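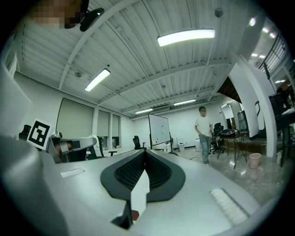

The second half of the Batalcombe handling project has gone better than we dared put in the plan. We now have 2,683 recorded demonstrations of the picking and packing moves our staff do every day, and people on the floor have taken to the work fast. Most of it happens in the open room under the mezzanine, with the hand-held gripper up close, the gray robotic arm over by the window blinds and the marker card standing near it. The whiteboard on wheels goes wherever the talking is.

What changes for the staff

Nine packers have been trained so far, and 4 of them now lead sessions themselves. We had planned for the engineers from Skerkier to do that for the whole year! The packers turned out to be much better at spotting a clumsy grasp, and they say so. Two have moved to a mixed role, half packing and half teaching the arm, at a higher pay grade.

The repeat lifting on the Kang line is the part everyone wants gone first. The arm takes the light cartons there during the morning shift, and the packers have moved to checking and returns. No jobs have been cut and none are planned under this grant.

Still rough

Soft pouches. The arm drops too many and we have put them back on the manual line for now. Grip pads wear faster than Arketti's estimate, so the parts budget will run over a little. Some of the evening crew feel left out of training, and they are right. We are adding a 6 p.m. session starting in February.

Next: returns bench layout, second round of staff interviews, pouch trials again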